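Writing > Fan Fiction > Notes on Running a Shared Story

Last updated: September

Reading time: 5 minutes

On Closing a Shared Story Properly

The shared story known to its readers as The Skiton Ledger has now been closed to new chapters. I served as its coordinating editor for the last 17 installments, and several contributors have asked that I set down how the closing was handled. The account is posted on my own blog, and the opinions in it are my own and do not bind the other writers.

For readers who come to this without having followed the story, a short orientation may be of use. The Ledger was a continuation, by several hands, of the radio serial Borby, which ended with the harbor town of Skiton under quarantine and its records office sealed. The serial never explained who had sealed it. Our story began on the following morning and took that question as its subject. Contributors were permitted to use any character heard in the original broadcasts and to introduce new ones, provided that a profile was filed first.

The profile requirement was the work of Birger Holmgren, who opened the thread and wrote its first chapters. A profile had to state the character's name, occupation, standing in the town, and at least one thing the character did not know. The last item drew complaints at the start. It became the most useful line on the form. A writer picking up Deputy Registrar Irnell for the first time could see at once that she had never been told about the second set of books, and could not therefore refer to them in conversation. When the rule was ignored, the damage took weeks to repair.

The most serious case concerned Captain Psarras. In the serial he is a minor figure, present mainly to deliver bad news from the breakwater. Madhu Dwivedi took him up early and gave him a history, a debt, and a manner of speaking which other contributors imitated with mixed success. His profile stated that he did not know his brother was alive. In a later chapter, by a contributor who has since left and whom I will not name, the captain wrote his brother a letter.

Three remedies were discussed. The chapter could be withdrawn, which its author refused. The profile could be amended, which Madhu refused. The letter could be explained within the story. We settled on the last, and Glykeria Deligiannis was asked to write the chapter in which the letter is shown to be a forgery placed in the captain's desk. I consider it the best chapter in the Ledger. It also committed us to a forger, and the identity of that forger occupied the remainder of the story.

I record this because it bears on how the ending was chosen. By early summer there were 5 open questions in the plot, and contributors held firm views on each. Who sealed the records office. Who forged the letter. Whether the quarantine was genuine. What was owed to whom under the second set of books. Whether Irnell would remain in Skiton. I drew up a plan that answered all of them in a single courtroom chapter, and circulated it for comment.

The comments were not favorable. Beathag Morrison wrote that the plan read like the minutes of a meeting, and on rereading it I had to agree. She proposed instead that the final chapters be divided among the writers according to the character each had carried longest, with every writer bound to settle one question and forbidden to touch the others. I had doubts about the arrangement and said so in the discussion thread, where my objections may still be read. The chief of them was that the drafts would contradict one another. They did, in 2 places, and both were corrected by changing a single sentence.

Savvas Lambrakis took the quarantine. His chapter runs to 3112 words and contains almost no dialogue, a departure from everything he had contributed before. It follows the harbor doctor through one night of visits and leaves the reader to compare what she sees with what she signs. Some readers have written to say that they found it slow. I would ask them to read it again with the doctor's profile open beside it.

Madhu wrote the captain's last chapter and, as expected, did not let him meet his brother. Glykeria named the forger. Birger returned after a long absence to deal with the records office, and his answer was one that I had not considered and that fits the last broadcast of Borby very closely. I had the debts, the least dramatic portion, and I tried to keep it brief. Beathag closed with Irnell on the ferry slip. Whether she boards is left open, and I have declined every request to rule on it. The text stands as written.

A few administrative matters remain.

All chapters have been locked against further editing by their authors. Spelling corrections may still be sent to me and will be made without notice. Corrections to plot will not be made. The numbering gap between the ninth and tenth chapters is the result of an early merger and does not indicate missing material.

The character profiles will stay available as a separate page. Writers who wish to borrow an original character for other work should apply directly to the person who created that character. Permission from me is neither required nor sufficient. Characters from the serial itself remain subject to whatever policy its owners apply to derivative writing, and contributors are responsible for informing themselves of it.

Side stories set in Skiton before the quarantine are welcome in the general section. They should carry a heading that makes clear they stand outside the Ledger. Side stories set afterward are discouraged for the present — I do not wish to see the ferry slip settled by someone else in the first month.

There has been a proposal to begin a second shared story under the same rules. I am in favor of it in principle and will not be coordinating it. The person who does should have the profile form ready before the first chapter is posted, and should decide in advance what happens when two writers want the same character in different places on the same evening. We never had a written rule on that point. We relied on whoever posted first, and the slower writers among us were poorly served by it.

I would also recommend a fixed limit on the length of author's notes. Mine were among the worst offenders. The note attached to the customs house chapter was longer than the scene it introduced, and it has been cut to a paragraph in the locked version.

My thanks are due to all who contributed, including those whose chapters were merged or set aside, and to the readers who kept a timeline of the quarantine when I had lost track of it. Comments on this post will be open through the end of the month. Questions about individual chapters should be addressed to their authors.

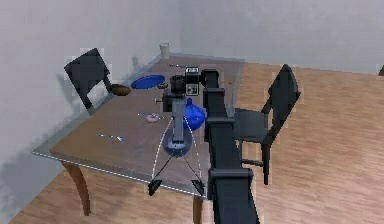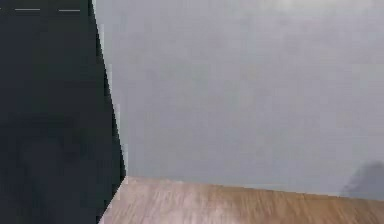

Both pictures: computer renderings, one setting, with a table.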